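Leave the big white sheet where it is

By Aiman Goh

I moved to Stotport in July and had 23 boxes to unpack. The first thing I did in each room was put something large, plain and white over the surface I meant to work on. My sister thought this was a waste of time. I still do it, and I think more people should.

A patterned worktop hides things. Screws, earring backs and the little pegs that hold shelves up all vanish on speckled stone. On white they show up at once. You also stop putting things down without thinking, as a mug left on a bare white surface looks wrong in a way it never does on a crowded table.
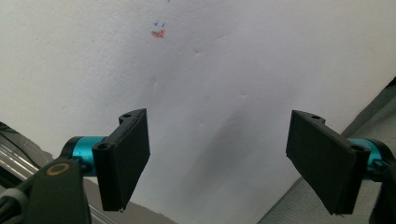
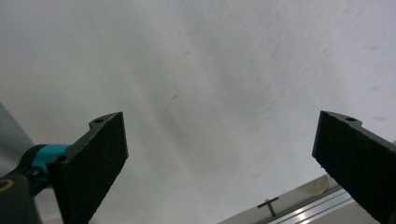
White surface, nothing set down on it. Both pictures from the same place.

People complain that white shows every mark and crease. It does, and I don't mind. Wipe it or turn it over. The mats sold for the job at Skumham market cost more than I would pay, and they come in dark green, the worst colour for finding a black screw.

My own sheet is creased down the middle and I have no plans to replace it. It goes back on the table on Sunday, when I start on the kitchen drawers.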